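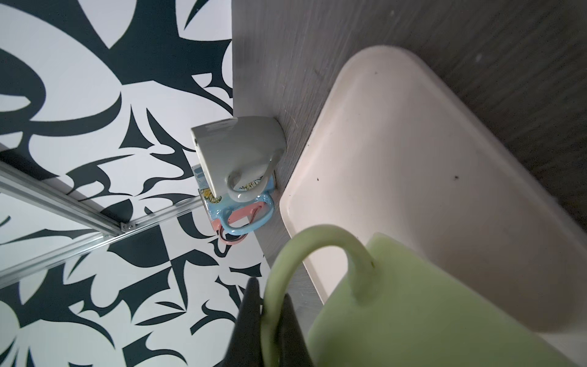

**Drerby mug swap is back, and the shelves are filling up fast**

January 3, 2023 – If your kitchen cabinet came out of the holidays a little fuller than it went in, good news! The Prindetti community kitchen in Drerby has started taking in mugs for its winter swap, and the first few days have been wonderful.

The idea is as simple as ever. Bring a clean mug you no longer reach for, put it on the table by the door, and take home a different one. Plain gray ceramic is just as welcome as something bright and flowery, and the blue ones always seem to go first. Chips on the rim are a no, but a worn glaze or a faded pattern is fine.

The last swap, in September, found new homes for 627 mugs, the most the kitchen has ever handled in one go (the one before that managed 217). Since the swaps began, the running total has reached 1,563, and there are people in Drerby who now drink their coffee out of nothing else.

New this winter are the trays. Cream-colored, with rounded corners and a raised rim, they make it much easier to carry a few mugs from the sorting table to the shelves without anything rolling off. Please leave them at the kitchen when you go – they are not part of the swap, however nice they would look at home.

Drop-offs are open every afternoon until 7. Larger boxes should go to the side entrance on Kerkent Lane, where there is room to pull up a car. Wrap each mug in a sheet of newspaper if you can, and keep the paper flat afterward so it can be used again.

Matching sets can stay together, too. Tie the handles with string and they will be put out as one item, which counts as one swap. Saucers, teapots and travel cups will have a shelf of their own this time after so many of you asked for it.

Gál Bakery is sending over poppy seed rolls for the opening morning, and there will be hot cocoa for anyone who wants to try out a new mug on the spot. Come early for the rolls!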